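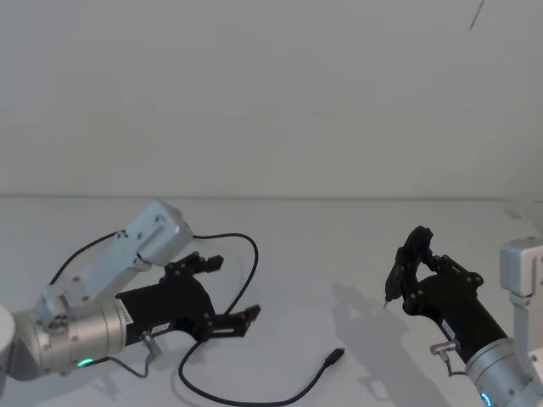

**Obura Street Community Garden, November general meeting**

Start: 6:40 pm, back room of the Vernum branch library
Chair: Mahlet Belay
Notes: Ebise Wolde
Also present: plot holders from both sides, plus two families from the waiting list (welcome!!)

### Last month's minutes

Approved with one fix. The hose reel by the north gate was donated by Ketance Hardware, and I had written that we bought it. Sorry, Ketance, and thank you again.

### End of season

Mahlet opened with the harvest weigh-in, and it was a great one. We took almost 300 pounds of vegetables to the food pantry over the season, our best year since we started using the scale. Sweet potatoes did most of the work. The bed along the fence, which we nearly gave up on in June, gave us the biggest ones anybody had dug up, and there was applause for the people who kept watering it through the dry spell.

Tomatoes were mixed. The early plants got blight and had to be pulled. The later ones, from the Stakar seedling swap, stayed clean until the first cold night, so there was a lot of interest in going back to Stakar in spring and getting there before the good stuff is gone. Ebise has the list of varieties and will tape it inside the shed door.

Collards are still standing and still delicious. Please pick them! The ones in the shared bed belong to everyone.

### Garlic

Planting is set for the next dry Saturday morning. We have 125 cloves sorted and ready in paper bags, hardneck only this year. Last year's softneck was fine but people really missed the scapes. Bring a trowel and gloves. Mahlet will bring string for the rows, and there will be coffee.

Question from the waiting list families about whether kids can help. Yes, please, they are very good at it. Pointy end up.

### Compost

Long discussion. Bin 3 is done and smells wonderful, like a forest floor. It can be spread as soon as beds are cleared. The middle bin is too wet and needs leaves, lots of them, so if your block has bagged leaves at the curb, bring them over. No walnut leaves. No bags from lawns you know have been sprayed.

Someone has been putting whole pumpkins in. They will break down a lot faster if you smash them first, and several people offered to come and do the smashing. We agreed to make an afternoon of it. Date to go out by email.

Citrus peel came up again. We left the rule the way it is: small amounts are okay.

### Money

Balance is healthy after plot fees. Approved: $100 for new lumber to fix the two raised beds with rotted corners. Approved: replacing the padlock. A proposal to buy a second wheelbarrow was held over while we find out whether the old one only needs a tire. Mahlet thinks it does and will take it home to look.

Plot fees stay the same for next year. All in favor.

### Water

City shuts off the outdoor line before the hard frost. Drain your own hoses and coil them in the shed, labeled. The rain barrels need to be emptied and turned over, and we need people who can lift. Ebise's cousin has offered her truck if anything has to be moved.

### Spring ideas

So many good ones. A bean tunnel over the center path, with scarlet runners on one side and something purple on the other. A row of gomen, Ethiopian kale, from seed that Ebise's mother saved; she has enough to share with anyone who asks. A cut flower strip by the sidewalk so people walking past have something to look at. A bench in the shade, finally.

The bean tunnel got the loudest response and will go on the January agenda with a sketch. Anyone with cattle panel lying around, please speak up.

There was less agreement about chickens. We will look up the city rules before talking about it again.

### To do

- Ebise: seedling list on shed door, email about pumpkins, ask about curb leaves on Vernum Avenue
- Mahlet: string, coffee, wheelbarrow tire, padlock
- Everyone: clear beds, take home tomato cages or label them, drain hoses
- Still needed: someone to write the thank-you card to the pantry drivers

Closed 8:05 pm. Leftover sweet potato pie went home with the waiting list families. No meeting in December.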